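Re: [cell-keepers] Wrist camera drifting after finger swap?

Hello all,

Right, back at the brick sorter this morning with a mug of tea and your message open beside me, so I'll answer as I go.

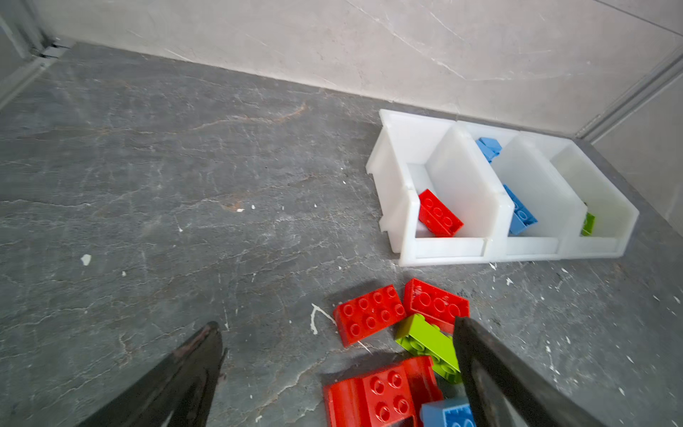

I had exactly this on ours after the last finger change, and I spent far too long blaming the camera. Let me take your points one at a time.

> We run a small arm with a two-finger gripper and a camera at
> the wrist. After fitting new fingers the picks have gone off
> to one side. Not by much, but enough that it nips a brick by
> the edge and tips it over. Recalibrating the camera helps for
> an hour or so and then it's as bad as before.

The "helps for an hour" bit is what gives it away, I think. If the camera bracket had moved, a fresh calibration would hold until the bracket moved again. Ours was the finger mounts. The screws felt tight with the short key, but the left finger could still rock a tiny bit at the root when I pushed the tip sideways (do it with the power off, please!). Each time it closed on something stiff it settled somewhere slightly different.

What I did was take both fingers off, wipe the seats clean and put them back with the jaws closed on a bit of flat bar, so they had to line up with each other before I nipped the screws up. There was a smear of old threadlock on one seat, hardly anything to look at, and that was enough to stand the finger off at an angle. By the time you get down to the tip it's a proper error.

> Should I redo the hand-eye calibration before or after I set
> the finger zero? The Flikach notes don't say.

After. Always after. Fingers first, then zero the gripper with the tips just touching, then the tool point, then the camera. I did it the other way round the first time and had to do the whole lot again, which took me up to lunch. I've written the order on a bit of card and taped it inside the controller door.

> Also, how often do you all service the gripper? Surkstead
> told us 2000 cycles between greasing, which seems a lot of
> greasing.

It does sound a lot, but I've come round to it. We tried stretching it last August and the jaws started closing unevenly, one side leading and the other catching up. A thin wipe of grease on the slides is plenty. Don't pack it in, or it creeps down the fingers and then your bricks are greasy as well and nothing grips anything (ask me how I know). I keep a tally in the Plidel log, so it nags me when one's due.

A few odds and ends while I'm here:

- Black fingers are a pain to see against a dark floor. I had to turn the exposure up a touch so the vision could find the tips, and then knock it back a bit for the white bins so they didn't glare.

- Check your pick height over a heap as well as over a single brick. Ours was lovely on one brick lying flat and hopeless on anything leaning, and I'd only ever tested it on the flat one.

- If your floor has veins or speckles in it, run the detector over the bare floor for some 3 minutes with the arm parked. Ours was reporting little pale "bricks" that were just marks on the floor. Raising the minimum size cured most of it.

- Look at the cable where it bends behind the wrist. I've replaced 2 on this arm and both went in the same spot. A looser loop and a softer tie seem to help.

I still haven't sorted the drop into the bins to my liking. The release is a bit high and the bricks land any old how, which doesn't matter for sorting but it annoys me. If I go lower, the fingers get too close to the dividers. Has anyone tried the short Ibarra tips for that? I'd like to know whether they still reach down into a heap before I spend the money.

Let me know how you get on with the finger seats. If it's still wandering after that, send the list your zero values from before and after a run and we'll have another look.

Cheers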